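Inby-list: storage, sorting and small parts
Subject: Re: Baskets vs. cups for loose small parts on a work table
Date: Sun 12 April

> Subject: Baskets vs. cups for loose small parts on a work table
>
> I run a shared table for tabletop games and counting work. The stock is
> mostly small cubes, 15 mm on the edge, plus tokens and a few odd pieces.
> At the end of a session everything has to come off the table quickly.
>
> At present I use three plastic tumblers. They tip over when someone
> reaches across, and large hands can't get the last few pieces out. I have
> been looking at low woven baskets instead. Questions:
>
> 1. Does a woven floor trap small parts?
> 2. Is one basket enough, or does everything end up mixed?
> 3. Any reason to keep the cups at all?
> 4. Does the color of the table top matter? Mine is dark brown and I am
> thinking of painting it.

Replying in order, with some notes that don't fit under any of the four. We have used both kinds of container at the Skeltcombe room for two seasons, first on a dark table and then on a white one.

1. It depends on how the floor is made. There are two common kinds. The first is woven the same way as the walls, and the gaps are wherever the weaver left them. The second has a floor of parallel slats or canes, with walls woven up from it. With slats the gaps all run one way, so you can check them with a single gauge piece. Take the smallest part in your stock, lay it on the floor of the basket in its thinnest direction, and drag it across the slats. If it catches, it will catch every time. If it drops in, you need a liner.

Your cubes will not be a problem on either kind. A 15 mm cube is far wider than any slat gap I have measured. Flat tokens are a different matter. Ours are 3 mm thick and they stand on edge between the slats. A piece of felt cut to the floor fixes this, but felt collects dust and the dust then gets on the parts. We line one basket and leave the others bare.

One thing to watch with a ridged floor is that a cube will often not sit flat. It rests on a ridge, or leans on the side wall, and stays there tilted. This does no harm in storage. It is a nuisance if you count by looking, since a tilted cube close to the wall is partly hidden from anyone sitting on that side.
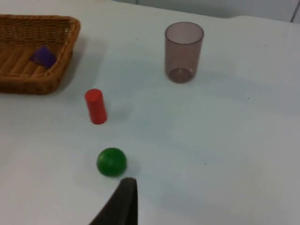 White top, low basket at the left with a purple cube in it, tinted cup standing to the right.

2. One basket is enough for clearing the table. It is not enough for storage. We separate the two jobs. The clearing basket stays on the table for the whole session and takes anything that is no longer in use. Sorting is done afterward, from the basket into the Nundach drawers, one kind at a time. When we tried to sort while clearing, the table took longer to empty and the drawers were wrong anyway.

Put the basket at a corner, with the long side parallel to the table edge. Low walls are better than high ones. With low sides a hand can go in flat and come out flat, and a cube can be pushed up to the rim with one finger if it is lying against the wall. Rounded corners are also better. Small parts wedge into a square corner, and woven material is hard to clean there.

Check the rim for broken strands before you buy. A loose end will snag a sleeve and bring the basket with it.

3. I would keep one cup. The reason is volume per area: a tall cup takes up little of the table and holds a single kind of part well. It also pours, which a basket does badly. For refilling a drawer, a cup is the correct tool.

The tipping problem comes from the shape. Most tumblers are wider at the rim than at the base, so an empty one goes over easily. Two remedies:

– Keep it at least a quarter full. Dead weight in the bottom works too, but then you lose depth.
– Move it inward. A cup at the table edge gets hit by forearms. A cup toward the middle gets hit much less.

As for the last few pieces, don't reach for them. Pick the cup up and tip it into the basket.

Tinted plastic is acceptable provided you can see a level through it. Our smoky ones let you tell full from empty, but they change the color of whatever is inside. Purple and black are hard to tell apart in them. If your stock is sorted by color, use clear. The Christodoulou cups sold for this purpose come in both, and the clear ones scratch sooner.

4. Yes, more than I expected. On the dark table we lost pieces in plain view, mainly the purple, brown and dark green ones. After repainting we lost white ones and nothing else, and we have very few white ones. Our full set is 218 pieces. Checking it after a session on the white table takes less time, and I can see from the door whether anything has been left out.

Use a matte finish. Gloss throws the ceiling lights back and you end up tilting your head to see a part. Matte does have two costs. It shows every speck, so you will wipe it more often, and it marks if you drag a rough basket base over it. Lift the basket – don't slide it.

A pale gray would probably do as well as white. I have not tried it.

Other notes:

Wicker doesn't like water. Brush it out with a dry paintbrush along the direction of the slats, then turn it over and tap it. If it has to be washed, use a damp cloth only and let it dry upside down, away from a heater. Ours warped after one wet cleaning in April and has rocked on the table since.

Don't stack loaded baskets. The rim of the lower one takes all the load and spreads outward. I limit a basket to 25 cubes if it is going to be carried any distance, though it will hold more.

If you do go ahead with the paint, please post the product and the number of coats. Our top needed a third coat at the edges and I would like to know whether that is normal.

Skeltcombe room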